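Open day at the Prosbridge reuse workshop, 25 January 2018

The Wanden building is a short walk from the station, and 100 visitors had signed up. We were let in two groups at a time. The tour started with the sorting of used office equipment, mostly keyboards, mice and phones.

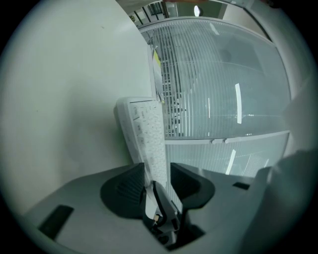
Each item gets a quick check, a wipe and a label. Keyboards with missing keys go to Dikow for parts. The rest are packed for schools, and 233 went out in October. Coffee was served afterward in the hall. The next open day has not been announced.

Contact | © Veloso Visits | Back to top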